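Jamano Lab Notes
1 March 2018
Posted by the Jamano manipulation group
2 min read

1/ Short thread on the shell transfer work. The question: does a wrist view help a two-armed robot move molded shells between a bin and a table, compared with a head view alone?

2/ Setup. One robot, two arms, jointed hands. Black molded shells in a white bin lined with flattened cardboard. One hand does the gripping. The other can stay open near the bin rim.

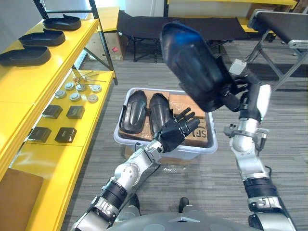

3/ Protocol. We logged 213 trials, split between head view only and head plus wrist. Same policy size, same training data apart from the extra camera. A trial fails if the shell is dropped or set down outside the target area.

4/ Result. Head view only: 74 percent success. Adding the wrist view raised that by 8 points. Most of the gain came at first contact, where the hand and the shell block the head camera.

5/ Contact is hard to judge from above. The underside of a part can carry rims, recesses and small lugs, and a finger that lands on a lug gives a different grip from one that lands on the rim.

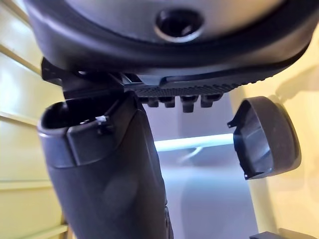 Wrist view: finger under a black plastic part, with the row of four lugs above.

6/ We labeled contact by hand from the wrist video, using the Brabec scheme (rim, lug, flat, none). Two labelers, disagreements dropped. The labels are used for analysis only. The policy never sees them.

7/ Arm spacing is a separate problem. With both hands forward over the table edge, the thumbs get very close together. We added a minimum distance term to the planner.
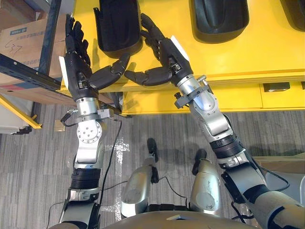

The term costs 4 percent in cycle time. Without it the planner stopped too often to be useful, mainly on paths where both wrists turn inward.

8/ Limits. One part family, one room, one lighting setup. The Stokance baseline was retrained on our data and may not be at its best. We have not tested shiny parts or a moving bin.

9/ Next: the same protocol at the Broltbridge site, with a second part family. Trial logs and contact labels go out in June. The planner change is already in the main branch, off by default.

Contact: use the form on the Jamano site | © 2018 Jamano | Back to top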